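Tilness control software, progress to the end of May

The planner rewrite is merged. Both arms now share one collision model, and the Trovow scheduler decides which arm moves first.

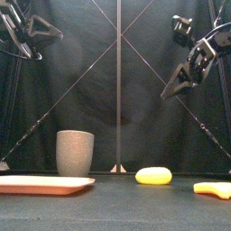 *Report by the Ondine software team*

Of the 17 open planner bugs, 2 remain. Both concern the handoff between arms near the center of the table. The cup and tray are now in the object library, and the sponge model still needs a better grasp margin.

Next: replay logging, 4 weeks of work. No change to the budget.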